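January, evening

The heating in the Illside building was off again this morning and I wrote the first page of the rules with my coat on. I am at page three now. Chie Nomura wanted "one page that a new person can read standing up", so I am already too long, and I know it.

I want to put down how the day went, because tomorrow I will change half of the text and forget why the first version was like it was.

We began with the old rule sheet from Rerby. It is a good sheet, but it was written for a bench with metal parts, where every part has a place and a drawing. Our tables are home tables. People have on them what people have. The old sheet says "clear the work surface before start", and if we follow this we collect nothing useful, only a gripper and one thing on an empty plane. Chie crossed it out with a pencil. In its place I wrote: "Do not tidy the table. Remove only what can break, spill or cut." She asked me if a ceramic mug can break. Of course it can. So then we spoke for a long time about mugs.

Her opinion is that a mug may stay if it stands away from the path of the hands. My opinion was that it must go. We have now written that it may stay if the person who holds the grippers can touch the target without passing over it. I am not fully happy with this sentence, but I understand it when I read it fast, and this is the test I use for my English.

After the lunch we took the grippers and tried the rules on the real thing. I had the left hand first. I have used them many times, but I never before had to say in words what I do, and it is difficult, like explaining how to tie shoes. When do I open the pads? How wide? I said "wide enough" and Chie wrote on her paper: "wide enough is not a rule".

So we did the soft objects slowly and stopped at each stage to speak about it. The sheep was the one we argued most about. It is yellow with white patches, it lay on its side, and the body is all curls. One pad was right beside the end of the body and the pads were wide apart. I said this is a correct start position. Chie said it is correct only if the person also knows what stands behind the toy, as the fingers may go farther than the eye expects. There was a round white thing directly behind, partly hidden. I had not thought of it at all. I was looking only at the sheep.

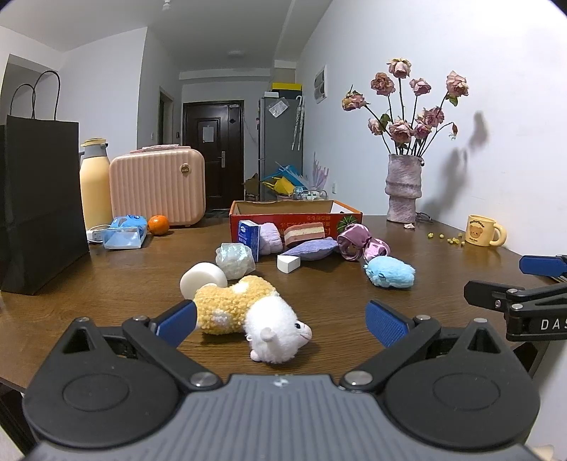
Rules as they stand tonight

1. Before the first grasp, look behind the object as well as at it. If something is hidden in part, say aloud what it is. (This is from the sheep.)

2. Open the pads fully before you come near a soft object. Do not open them while you are already touching it.

3. Take a plush toy by the body. Ears, noses and ribbons are not handles.

4. Glasses are always moved to another room before work starts. I wrote "always" two times and Chie removed one. There was a pair lying by the vase with the dried roses and I only noticed it when I wrote this rule.

5. Bags with cord handles stay standing, and the fingers keep away from the cords. If a cord is caught, stop and free it by hand.

6. Both hands stop together. If one person says stop, the other does not finish the movement.

7. Write down a failed grasp in the same way as a good one. No smaller letters, no excuse.

Number 7 is the one I care about. In Midtbø, where I learned this work, the failed ones were put in a separate list, and later the list was not sent with the rest. Out of 532 entries in one period there were, on paper, only 2 failures. I did not believe it then and I do not believe it now. I told this to Chie and she did not say anything for a while, then she moved the rule from the place 7 to the place 1, and then after some minutes back to 7, so that the numbers on her notes would still be right. We will decide tomorrow.

There is also the question of who reads it. Wirkorero has people who speak better English than me and people who speak much less. I try to make every rule with one verb that matters. "Ensure" is out. "Appropriate" is out. I had "exercise due care with fragile flowers" from some template and I was ashamed when I heard myself read it. Now it says: "Dried flowers lose petals. Do not touch the vase." One petal was already on the table at its foot, so the rule had at least one argument on its side.

The whole text was about 900 words at five o'clock. I want 318 less, which is a silly exact number, but this is what the page takes in the letter size Chie can read without bending down. She measured it with an old notice of ours.

Still open for tomorrow: whether the dried flowers should stay on the table, what to say about food, and if we need a rule for cables. There was a white charger block beside the black bag and I cannot decide if a cable is a thing to remove or a thing to leave. It cannot break easily and it cannot spill. But it can pull something down with it. Maybe "catch" must be the fourth word, after break, spill and cut.

My tea is cold and I have still to answer the message from Rerby about the old sheet. They ask if they can have ours when it is ready. I will write them that it has three pages and is becoming one.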